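When the Grip Slips

Brilo, the Titolmont company that trains machines to restock store shelves, stopped its tableware trials in February. Its robot had been dropping bowls. Out of 242 attempts to lift one from a nested stack, 63 failed, most often because the gripper took two together and lost the lower one.

The Dastby store trial went back to human hands – people working the shelf with the camera at head height, a hand on each of two stacks.
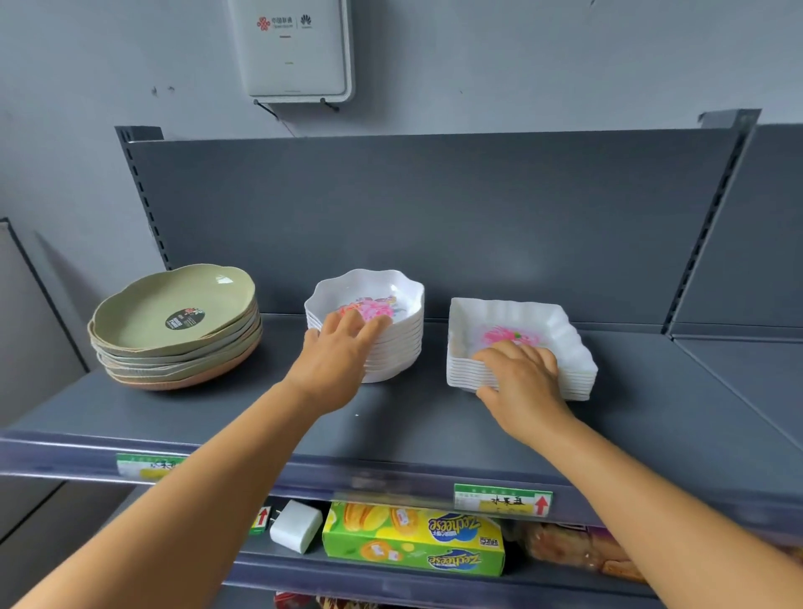
What the Log Showed

The force limit had been set for single plates. With thin nested dishes the robot squeezed harder each time it sensed a slip, and the stack shifted. Brilo has lowered the limit and added a stop after 30 seconds without a clean lift.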